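Rilell Green Backdrop Panel

Okay, I'm a little in love with this one. I sell a lot of stuff for walls and work corners, and the Rilell panel is what I keep putting up in my own place. It's a flat emerald green, bright enough to wake up a white wall, and it has a nice straight side edge so you get a crisp line where the green stops and the wall starts.

I've tried the Fedberg one too (we still carry it, it's fine!) but the green on that leans toward olive and I just never warmed up to it.
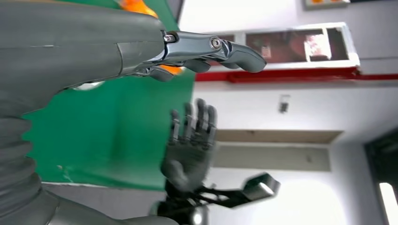
Marks do show up on a color this flat, so plan on wiping it down now and then. I use a soft cloth and plain water, and I go easy near the edges. Pale dust is the worst offender, so if you do any sanding or cutting nearby, throw a sheet over it first.

Hanging it takes me 10 minutes with the 4 clips that come in the box. Sem Coppens, who bought 2 of them in September, wrote to say he put his up side by side and skipped the clips for double-sided tape. I haven't tried that myself, but he seems happy with it!

Comes rolled in a tube. Let it lie flat for 12 hours before you hang it, or the corners will curl at you.

Extra clips are sold separately, look under Ovumport in the parts list. Returns are fine as long as the panel hasn't been trimmed.

Page updated 2022-01-07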